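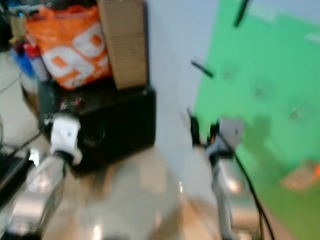

Maricruz Bañuelos wrote in to say that the muffins her group left at the Figueroa Street fire station got eaten, but the fruit on top went soft and soaked everything under it. She wanted to know what to pack first and what to leave out.

Heavy things go on the bottom. Put jars, cans and boxed crackers down first, then bagged nuts and pretzels, then baked goods. Whole fruit should travel in its own bag. Apples and clementines hold up well. Bananas bruise and make everything near them smell of banana, so hand those over separately or skip them.

Choose food that can be dropped in the middle of a bite. A crew may get called out and come back hours later. Wrapped granola bars, cheese crackers, jerky, trail mix and small bags of popcorn all keep at room temperature. Chocolate is fine in March and a mess in August. Anything that needs a fridge should go in a separate cooler bag with a tag that says so.

Wrap baked goods one at a time. Let cookies cool completely, or the wrap fogs up and they go limp. Bars should be cut small, no bigger than a deck of cards. Write what is in them on a strip of masking tape, with nuts, milk, eggs and wheat listed first.

Crumple plain paper in the bottom of the basket to raise the contents. Tissue paper looks nice but flattens under cans. If you want cellophane around the outside, cut it twice as long as you think you need and tie it with a twist tie before you add the ribbon. A knot in ribbon alone will slide.

For a station with 17 people across all shifts, one large basket goes faster than you would expect. Two medium ones are easier to carry and can be put out on different days. Ask which shift comes on when, and drop off near the change.

Call ahead. Some departments accept only store-sealed food, and the dispatch office may have a different rule from the ambulance crew next door. Damián Villalobos at Dunside keeps a card for each place with the phone number, the door to use and any allergies he was told about.

Baskets can be reused. Wipe them with a damp cloth, brush the weave with an old toothbrush, and dry them overnight before stacking. Ours go back on the shelf with the leftover ribbon inside.

Updated 9 October 2024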